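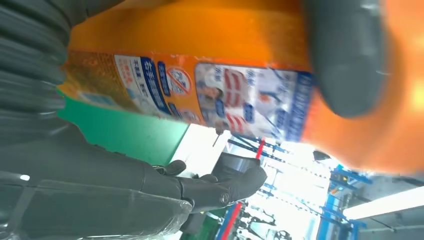

Sorting household cleaners and sprays for storage
Posted by Aslak Solheim, August 25, 2022

The procedure covers aerosols, liquid detergents and refill bottles kept in a utility cabinet. Allow one evening for a cabinet 41 inches wide.

What you need
Two open bins with solid bottoms, a roll of masking tape, a marker, paper towels, and a tray that holds a spill.

Step 1. Pull everything out
Work on a table at a comfortable height. Lay each container down with its label facing up and read it before deciding where it goes. Color is a poor guide - an orange can and an orange bottle may hold very different products.

Step 2. Separate the aerosols
Pressurized cans get their own bin. Look for a round prohibition symbol or other warning mark on the label band. If the label is in a language you do not read, run it through a translation app and write the product type on masking tape. Do not cover the original warnings.

Store cans upright, caps on, away from heaters and direct sun. The usual limit printed on cans is 120 °F or 50 °C; follow the lower figure if yours differs. Set aside any can with rust or a dent at the seam.

Step 3. Check the bottles
Turn each screw cap until it seats. Wipe the threads first if there is dried product on them, otherwise the cap will feel tight before it seals.

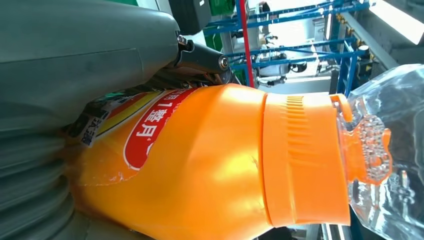

Ribbed caps can be closed firmly by hand. Do not use pliers, which strip the ridges. After closing, lay the bottle on a paper towel for ten minutes and check for a wet ring at the neck.

Never combine two part-used bottles, even if they look alike. Keep bleach and acid cleaners in separate trays.

Step 4. Load the cabinet
Liquids go on the bottom shelf, in the tray. Aerosols go one shelf up. Turn labels outward and leave a finger's width between bottles - Tuva Boström packs hers tighter, but then the back row never gets used.

Recheck caps in September, then every six months.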